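Edalano Releases Long Handheld Gripper Kit for Demonstration Recording

TRULTENTHORPE, Mar 21, 2026 - Edalano today released Long, a handheld gripper kit for recording manipulation tasks by hand. Recorded motions are exported as training data for two-finger robot arms. Long replaces the Lundetti series, which will receive software updates for another 6 months.

Each gripper is held in one hand and closes a pair of pointed yellow fingertips. Tips are changed with a hex key. Two operators can record at the same table, and both streams are saved on a shared clock.
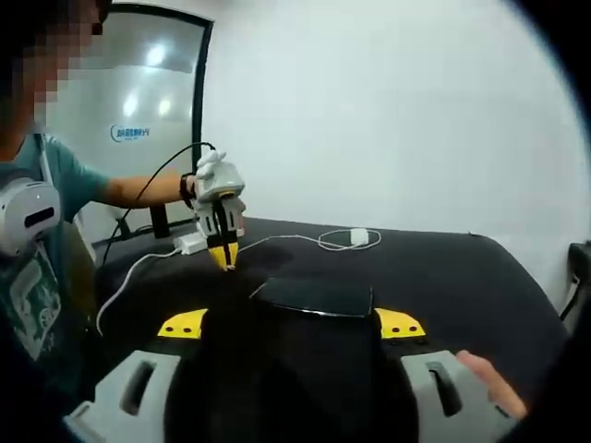 Recording time is 5 hours per charge. In trials at the Trultenthorpe site, operators logged 379 demonstrations of small-object tasks, including cable placement and handling of flat devices. Files from Lundetti units can be opened in the new software without conversion.

The kit includes two grippers, spare fingertips, cables and a carrying case. Orders are open now, and the first 54 kits ship in March. Larger orders are scheduled on request through the Edalano sales office.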